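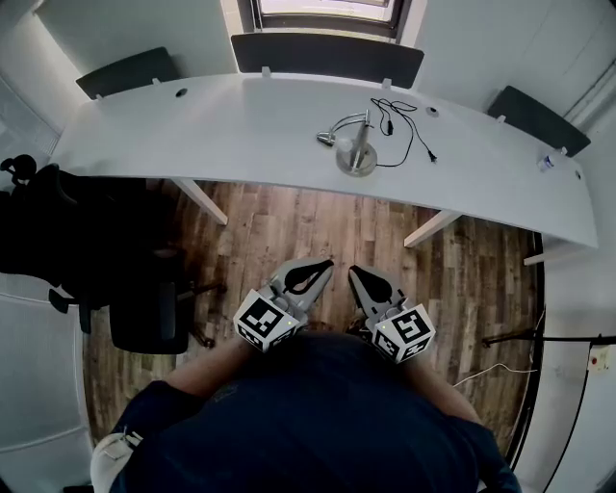 Ticket: Upstairs office loses network every afternoon
Site: Trotetbridge, second floor
Opened by: front desk
Priority: normal
Status: closed

Problem as reported

The wired connection on the second floor drops in the afternoon, starting shortly after 2 p.m. It comes back on its own within a few minutes and then drops again. Wi-Fi on the same floor goes down at the same time. The first floor is not affected. Mornings are fine. The trouble started in August.

What the user tried first

Restarted the PC. Swapped the patch cable for one out of the supply closet. Called Soltov, the internet provider, who ran a line test and found no fault on their side.

Log

10:20 a.m. Arrived on site. All second floor ports up. Speed at the wall jack was 46 Mbps down on a plan sold as 200. The first floor gets close to the full rate, so the loss is somewhere between the two floors.

10:45 a.m. Checked the port on the downstairs switch that feeds the second floor. It had negotiated at 100 Mbps when both ends support gigabit. The error counter was climbing slowly. Cleared the counter and left it running.

11:30 a.m. Replaced the patch cable between the downstairs switch and the panel. No change in link speed. Put the old one back and labeled it.

1:15 p.m. Checked the upstairs switch, a small Flemau unit with 6 ports in use. Firmware was two versions behind. Updated it and rebooted. Link came back at 100 again.

2:10 p.m. First drop. The downstairs port went down, came up, went down again. Error counter jumped each time. Access point lost its uplink at the same moment, which explains the Wi-Fi complaint.
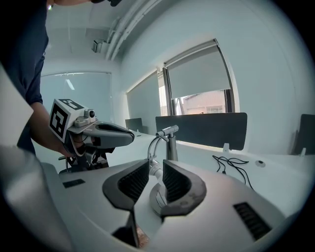

2:25 p.m. Moved the uplink to a spare port on both switches. Dropped again four minutes later, so the ports are not the cause. That leaves the cable in the wall or the terminations at each end.

2:50 p.m. Ran the cable tester on the riser. Pair 4-5 came up open, then passed, then open again. Distance to fault put it close to the upstairs end. Took the cover off the upstairs box. The run passes over the heating pipe and is pulled tight, and the conductor on pin 4 was barely seated in the jack. The pipe was warm to the touch. The building timer switches the hot water loop on at 2 p.m., and that schedule was changed in August.

3:20 p.m. Cut back the end, freed up some slack from the ceiling and tied the cable clear of the pipe. Fitted a new Cuautle keystone jack. Link came up at gigabit. Tester passed all pairs three times in a row.

3:45 p.m. Speed at the wall jack now matches the first floor. Error counter at zero. Asked the front desk to leave everything plugged in as it is and to write down the time of any further drop. Ticket set to waiting on customer.
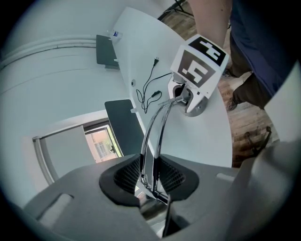

Front desk: No drops for the rest of that afternoon or the two after it. The shared drive opens much faster than before. One of the phones upstairs still takes a long time to register after a power cycle. Is that the same fault?

Tech reply: No, the phone is separate. It is set to look for an old server address first and waits for that to time out. Please open a new ticket with the extension number and we can change it remotely.

Closing this one. Cause was a loose termination on the riser cable at the upstairs end. Old jack discarded, port labels updated in the site notes.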